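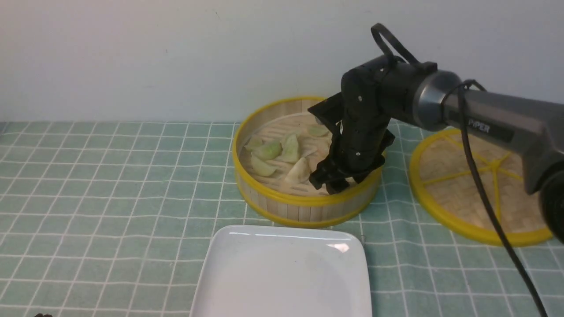

What does a small arm need before it can pick up soft food without crushing it?

It needs a gripper that closes slowly, a limit on how hard the fingers may squeeze, and a work surface that stays put.

Chapter 6. Handling Soft Objects on a Home Bench

The earlier chapters dealt with hard parts: blocks, bolts, bottle caps. A block can be squeezed far harder than necessary and no harm is done. A dumpling can't. Its wrapper bends and tears, and it may stick to whatever it rests on. This chapter follows a build on a tabletop, with a bamboo steamer as the pick area and a square plate as the place area.

The build comes from the Flondholm shared workshop, where Ilham Kettani set up the first version in May. Her notes, which we use throughout, list 175 trial picks. Of these, 141 ended with the dumpling whole. Most of the others failed in the same way — the fingers came down on top of the wrapper when they should have gone to either side of it.

A steamer is harder to work in than a flat tray. The side wall limits how far the gripper can tilt, and a dumpling near the wall leaves little room for the outer finger. Keep the lid away from the path of the fingers. Check the cable as well, with the arm at full reach and again folded back. A cable that pulls tight will shift the wrist, and the error looks just like bad calibration.

A cloth with a printed grid makes it easy to put the steamer back in the same spot after each run. Smooth it before you start. Wrinkles under a plate can leave it at a slight angle.

Set the closing speed to 40 percent of the value used in Chapter 5. Section 6.2 explains how to find the force limit by hand, starting low and raising it one step at a time. Section 6.3 covers the approach angle, and Section 6.4 the release, where sticky wrappers cause the most trouble.

Before reading on, clamp the base of your arm and run the homing routine from Chapter 2.

Related items
Panadel bench notes: cable routing for small arms
Magagula workbook, Part 2: finger pads and grip force
Prikemard build log: a tray sorter for the kitchen table
Chapter 5: Picking Rigid Parts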